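Zarmeena Gondal has called the February charity sale at Clurnness for five years, and she still writes every lot number on a card by hand.

"I had 246 cards last time," she said. "If a lot gets pulled, I tear up the card. Then I can't call it by mistake."

She trained under Ettore Mazza at Martinelli, where she began as a bid clerk. Mazza made her practice increments out loud – up to 50 dollars in fives, then in tens – before he let her near the rostrum.

Her rule on opening bids is simple. "Start low enough that two people want it. I opened a clock at 50 once and it went to 456. If I'd asked for 300, I'd have been standing there in silence."

She doesn't plan to move to online-only sales. "I need to see who is still thinking about it," she said. 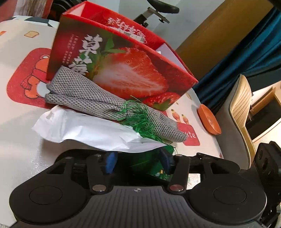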